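Category: Grant reports / Community kitchens

Progress report to the Pistell Fund
September 2022
Shared kitchen, Wundholm

The grant was for reopening the shared kitchen at Wundholm and running it for a first year. This report covers the months since June, when the building work ended and the first hirers came in.

Building work. The new drains are in and signed off. The extractor was delivered with the wrong ducting and had to go back, which cost us two weeks. The hatch to the hall still sticks — the joiner is due again before winter. We have kept 577 pounds of the building money aside for that and for repainting the back corridor.

Use. We planned for 80 sessions in the period and ran 72. The shortfall is nearly all from the first month, when the gas certificate was late and we could only offer cold preparation. Mornings are full. Evenings are slow apart from the Jarness lunch club, which moved its baking night to us in the summer.

Washing up remains the most common subject in the hirers' book. We supply a rack, cloths and liquid, and ask that everything is dried and put away before the next group.
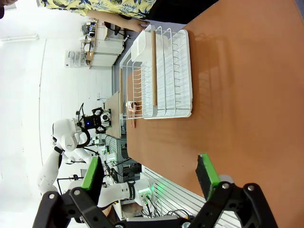
Yau commented on the draft of this section that half an hour between bookings is too short, and that groups cooking for the lunch club need at least an hour to clear down properly. Yau would also like the late evening price to come down, as the last slot is hardly ever taken.

We have accepted the first point. From next month the gap will be an hour on lunch club days and will stay at half an hour otherwise. The price of the late slot will be looked at with the rest of the charges in spring.

Training. Two food hygiene courses were held and both were full. A third was cancelled when the trainer was ill and the fee has been carried over. People asked for something more basic on storing and labelling, so we put together a short session on handling utensils, fridge order and date labels. 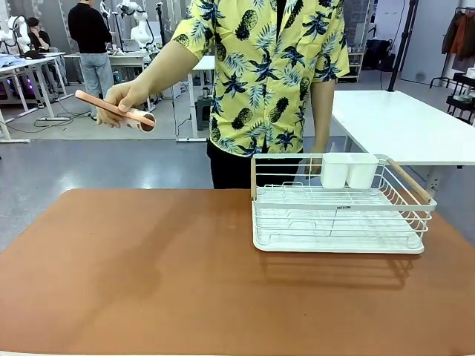
It takes one evening and needs no booking fee. We would like to run it every other month if the Fund agrees to move the unspent printing money across to it.

Spending. Heating is over budget and cleaning is under. Insurance went up at renewal. The full table is in the annex, with receipts.

Next period. Finish the hatch, fit the second handwash basin, and agree charges for the new year. We also need a decision from Jarness on whether its baking night will continue after Christmas.

Related items
Wundholm kitchen: hire charges and opening hours
Jarness lunch club: autumn menu
Pistell Fund: notes for grant holders
How to book a hygiene course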